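The Slow Way Down the Valley

By Elin Phillips

I had meant to drive. The hire car was booked, the route was printed out, and I had even bought a bag of mints for the glovebox. Then my friend Poonam Srivastava, who has walked more of this river than anyone I know, rang the night before and told me to leave the keys at home and take the local train to Pernovura instead. I grumbled, and I went, and I have been boring people about it ever since!

The train takes an hour longer than the road and stops everywhere. At one halt the guard got off, chatted to a woman with two dogs, and got back on again. The line hugs the water for most of the way, and in April the banks are all blackthorn and wild garlic (open the top window and you can smell it). Sit on the left going down. I can't stress this enough. On the right you get a very nice cutting.

Pernovura itself is small, steep and full of steps. I stayed at Griffiths, a guesthouse of 6 rooms above the old boatyard, where breakfast is served until eleven and the landlady draws you a map on the back of the bill. Mine had three footpaths on it, a bakery, and a cross marked "bull, sometimes". I asked for the room at the back and got the river all night long through the open shutters, a lovely low rushing sound that sent me off better than any pill.
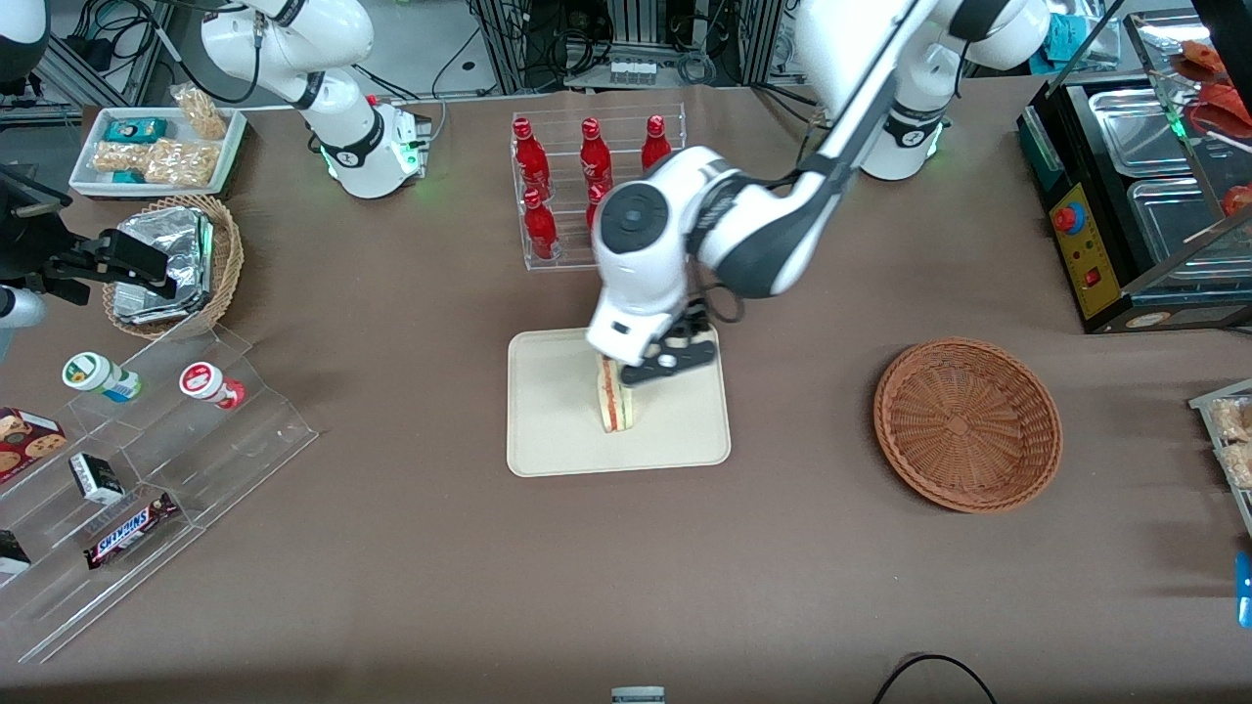

Sandwich on a tray, foil-wrapped packages in the basket.

The walk everybody does is the one to Plarkenent, the ruined watchtower on the ridge, and everybody is quite right. You start behind the church, go up through allotments and then chestnut woods, and come out on open grass with the whole valley laid out under you. The climb took me the best part of a morning, with plenty of stopping. Poonam does it before breakfast, but then she would. Take more water than you think you need, as the spring marked on the older maps has been piped off to a farm.

On my second day I crossed by the chain ferry and followed the far bank to the weir. It's flat, shady and gloriously quiet, and there's a stone bench halfway along where I sat for far too long watching a heron do nothing whatsoever. If you have children with you, this is the one to choose. There are shallow pools below the weir and a kiosk selling lemon ices, and the ferryman lets small passengers ring the bell.

I'd planned two nights and stayed four. The last evening I spent on the harbour wall with a paper cone of fried fish, watching the lights come on up the hill, and the thought of a motorway had never seemed sillier. I caught the early train back, on the right-hand side this time, so that I could have the river all over again.

Getting there: local trains run down the valley every day, with fewer on Sundays. Buy your ticket on board. Griffiths closes for the winter, and the back rooms go first, so write early. The chain ferry stops for lunch.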